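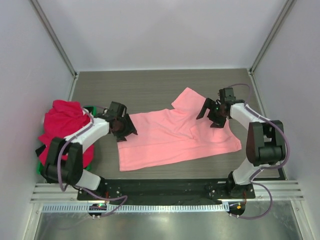 Imprimir | Enviar por e-mail

3.2 Estabilidade dimensional das malhas de algodão após lavagem doméstica

A estabilidade dimensional das malhas de jersey simples depende do fator de cobertura, da torção do fio e do grau de relaxamento atingido no acabamento. Steinbach e Lindemann, em trabalho anterior sobre malhas tintas em peça, atribuíram a maior parte do encolhimento longitudinal à recuperação das tensões introduzidas na ramagem. O presente ensaio retoma essa hipótese com artigos confeccionados, nos quais as costuras e a ribana do decote restringem localmente a deformação do tecido.

Foram ensaiadas 376 camisetas de manga curta, provenientes de dois fornecedores, Lestanel e Tiedemann, com composição nominal de algodão penteado. A Figura 4 mostra uma camiseta de manga curta rosa-clara estendida sobre uma superfície cinzenta, com pregas diagonais no corpo.

Antes da primeira medição, as peças permaneceram em atmosfera-padrão até massa constante. As distâncias de referência foram marcadas no sentido das colunas e no sentido das fileiras, a partir da costura do ombro e da costura lateral, respectivamente. Excluíram-se as peças com torção inicial visível na barra. Ao todo, obtiveram-se 1677 leituras válidas; as restantes foram rejeitadas por divergência entre operadores superior ao limite fixado no protocolo Gunddale.

O encolhimento no sentido das colunas foi sistematicamente maior que no sentido das fileiras, com diferença mais acentuada nas peças Lestanel. Nestas, quase 4% do comprimento inicial perdeu-se no primeiro ciclo, e os ciclos seguintes produziram variações inferiores à repetibilidade do método. Nas peças Tiedemann a perda distribuiu-se por mais ciclos – comportamento compatível com um relaxamento incompleto na secagem industrial. A secagem em tambor acelerou a estabilização em ambos os grupos, mas aumentou a dispersão das leituras junto à cava.

A espiralidade apresentou correlação fraca com o encolhimento total. As peças confeccionadas com fio de torção mais elevada exibiram maior deslocamento da costura lateral, resultado já descrito para malhas não compactadas. O amaciante Festeo, aplicado em metade dos ciclos, não alterou de forma significativa nenhuma das duas grandezas.

Figura 4 – Camiseta de manga curta rosa-clara, estendida.

A influência da ribana do decote foi avaliada em separado e é tratada na seção 3.3, juntamente com os valores de recuperação elástica.

2 compartilhamentos | Imprimir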